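Robot club, towel week

Quick one tonight as I've got an early start and the bus is at ten to seven.

So the Grolham build is on its third version now. For anyone new here, our club is doing the household task for the Zirnum student challenge, and out of the list of jobs we picked towels. Taking them off a rack, folding them, putting them back. Sounded easy in August. Everybody else went for stacking cups and I am starting to see why.

Spent most of this evening not touching the robot at all. Yabsira Tufa's idea - before we write any more code we each do the job by hand, slowly, and say out loud what our fingers are doing. Felt daft for the first ten minutes. Then it got quite useful. I had no idea I pinch with one hand and sort of scoop with the other. Our gripper can only pinch. Both sides. So that's one problem found, and it cost us nothing.

Other thing, pleats. If you bunch the towel up along its length it behaves itself, more or less. Flat, it goes everywhere. We'd been trying to get the arm to hold it flat becuase that's how it looks in the drawings.
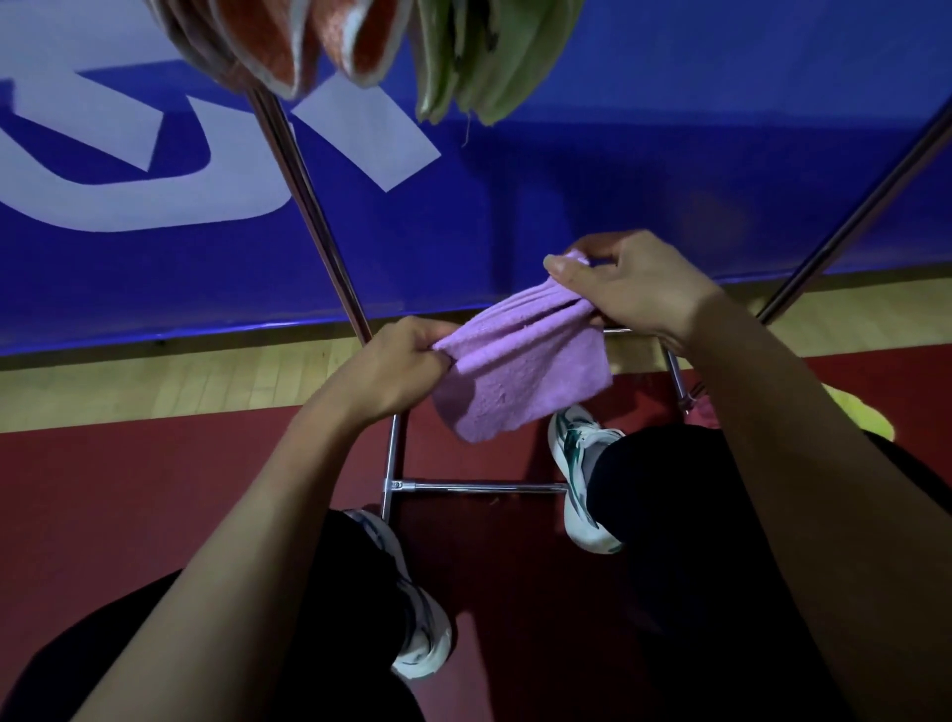
Lilac towel, my go. Orangey-red and green ones still on the rack.

Wrote it all up on the shared sheet after. 39 rows of notes, half of them mine and half of those just say "slipped". Will tidy up later. Probably.

Money. We've spent 509 so far out of the grant and the new wrist motor isn't in that yet. Henríquez do one that fits but delivery is slow, so if anyone at another club has a spare please shout, we'd swap for servos. We have so many servos.

Code side, the old fold routine has got to 2993 lines and I want to bin most of it. Yabsira wants to keep the edge finding bit. Fair enough, it does work on the tea towels. Doesn't like anything fluffy though, loose threads confuse it, it thinks every thread is an edge and goes after it.

Next session - new finger pads, the rubbery ones from Skiltetti, and a try at the scoop move with the left side only. Bring your own towel if you can, any colour, not white. The thin ones are no good to us any more so nothing to small or too worn please.

Right, bed. Will put the code up when it's less embarasing.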